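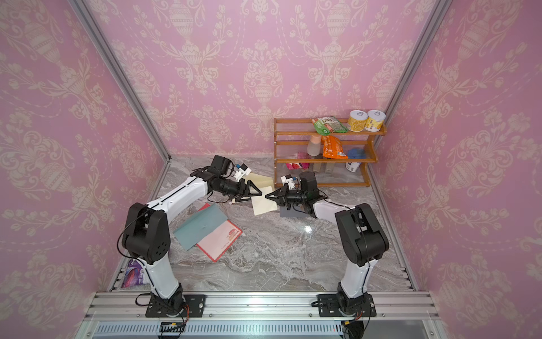

Lining paper under patterned wallpaper on old plaster: worth the extra layer?

mnaledi
Posted 10 March 2024
Hanging a large-repeat damask in a dining room in June. Walls are original lime plaster, patched in several spots with gypsum filler. Paper is a non-woven with a straight match. The supplier (Kuvdale) says lining is optional. My contractor wants to line all four walls with 600 grade, cross-hung, and charge accordingly. Quote for the lining alone is 896 before materials. Is there a technical case for it, or is this padding?
Naledi Ngubane

atlow_hanger
There is a case. Lime plaster and gypsum filler draw water out of the adhesive at different rates. Over patches the paste grabs early and you lose slip, so you can't slide the drop to bring the pattern in. Lining gives you one rate of absorption across the wall.
Cross-hung (horizontal) keeps the lining seams from landing under the vertical seams of the finish paper.

D.Bastos
Disagree for non-woven. It is dimensionally stable and you paste the wall. An acrylic primer made for wallcoverings evens out suction for a fraction of the labor. I stopped lining under non-wovens years ago except where the wall is badly crazed.

atlow_hanger
Primer evens out suction. It does not bridge hairline cracks. Lime plaster in an old house moves with the seasons, and the cracks telegraph through.

D.Bastos
Only live cracks, and 600 grade won't hold a live crack either. A static hairline gets filled and sanded.

renaud_j
What is the vertical repeat? On a straight match with a big repeat the waste usually costs more than the lining argument.

mnaledi
Repeat is 25 inches. Ceiling height is 9 feet 2 inches, so 110 inches.

renaud_j
Then you need five repeats per drop, 125 inches cut length. Loss is 15 inches less whatever you use for trimming top and bottom, which isn't bad. Check the roll length before you order. If it's 33 feet, that is 396 inches, so three drops per roll with 21 inches left over. Don't plan on getting a fourth. Keep the offcuts for over the door.
Order everything from one batch number. Shade variation shows most on a flat ground color.

sipho_lr
Has anyone tested the walls for old size or distemper? Wet a sponge, hold it on the plaster for a minute, rub. If it comes off chalky, neither the lining nor the primer will stay up until that is washed off or sealed.

mnaledi
Sponge test done on two walls. Chalky on the chimney wall, clean on the other.

sipho_lr
Wash the chimney wall back with warm water and change the water often. Retest when dry. Test the remaining two walls as well.

atlow_hanger
Agree with Sipho. That comes before either of our arguments.

M_Aravena
On the layout: center a motif on the chimney wall and work outward both ways. Put the kill point in the least visible corner, usually beside the door you come in by. Any mismatch ends up there. Never wrap a full width around an internal corner. Cut it to leave a half inch on the return, then plumb a new line for the next piece.

D.Bastos
Quarter inch is enough on the return if the corner is true.

M_Aravena
In a house with lime plaster it won't be.

mnaledi
Decision for now: wash and retest, prime three walls, line the chimney wall only. Contractor is requoting on that basis.

atlow_hanger
Reasonable. Let the lining dry 24 hours before the finish paper goes on, 48 if the room is cold.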